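Sock day, again

I've been meaning to write about socks since September, when I promised Wycliffe Mushi I would stop complaining about my dryer and do something about it. He's the one who talked me into a clip hanger, the round kind with little clothespins dangling all over it, and I have to say I've come around completely.

My old habit was to drape everything over the radiator in the hall and hope. Things slid down the back, and every spring I'd fish out a stiff little bundle of strays (one of them was Eoin Mac Giolla's, from a visit two years before – he did get it back, by mail!). Now the socks go straight from the washer into a shallow bin, the bin goes under the rod, and I clip them up one at a time while the kettle boils.

A few things I've settled on. Clip at the cuff, with the toe hanging down. Put the heavy ones on opposite sides or the whole ring tips over and sulks. Give thick wool the outside clips, where the air gets at it, and leave the thin summer pairs for the middle. I do pairs side by side, too, so that at 8 in the evening I can fold them right off the hanger without any hunting.
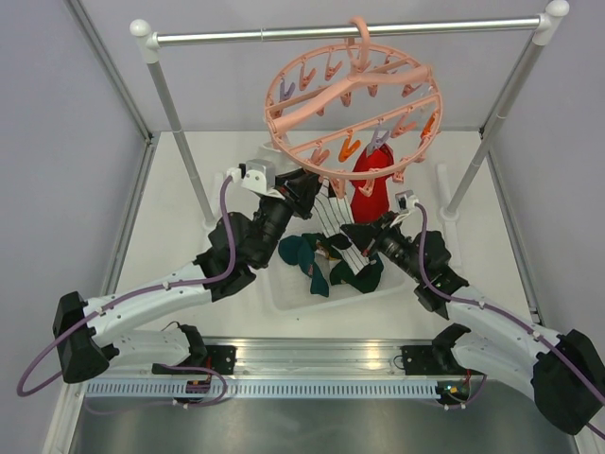 Next on my list is the towels, which I've been putting off because the rod in the bathroom sags.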